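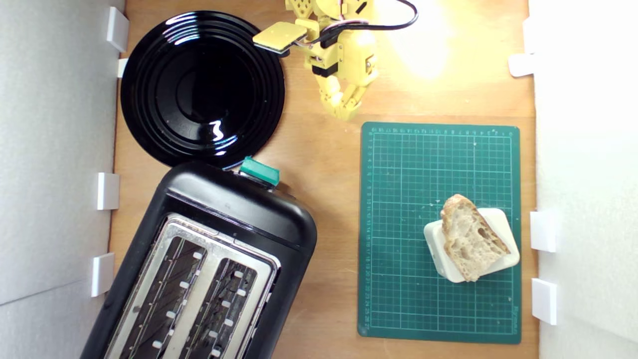 Scoring partial progress on the toast task, quick how-to

Writing this up before I forget, Elsa Lindqvist keeps asking. Plain success/fail tells you nothing when a policy gets most of the way then stalls. So we score by stage. Works for any long task, toast is just ours.

1. Split the task. Reach, grasp, carry, line up with slot, insert, lever down. One point each, no halves.

2. Fix your start poses. Toaster on a diagonal, mat on the right, bread on the mat. Tape marks help. Nudge the toaster by 2 cm between blocks, no more or your comparing different tasks.

3. Run 15 trials per checkpoint. Same order every time. Don't skip the boring ones.

4. Label from the overhead video, not live. Live labels run generous, mine did anyway.
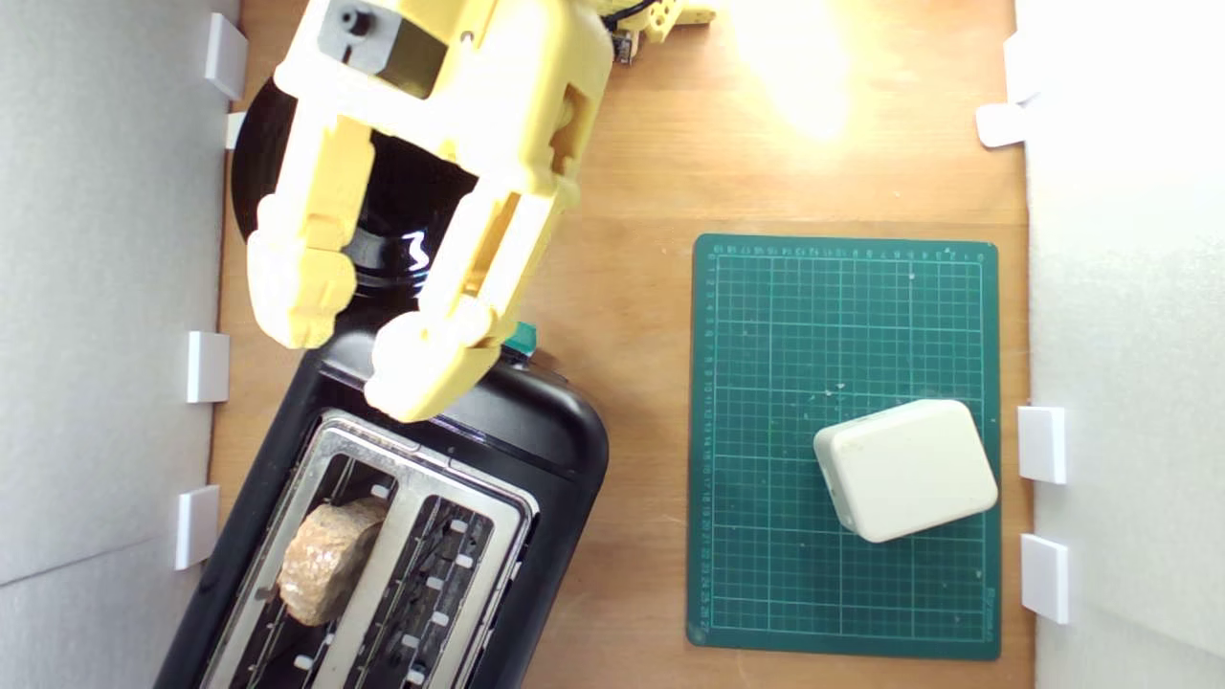 5. Insert counts only if the bread stays in the slot once the fingers open. Still gripped = no point, go back to line up. Csaba Mészáros and I disagreed on this alot, so write the rule down first.

6. Plot the furthest stage reached, per trial. Don't average yet. Look for the cliff.

Our numbers: trained on 686 demos, Skusalmont policy got to insert in 58 per cent of trials. Most of the rest died at line up. Grasp was fine.

Label sheet is in the Furkham folder, colour coded by stage. Lever stage still needs a proper rule, will add it when we've got one.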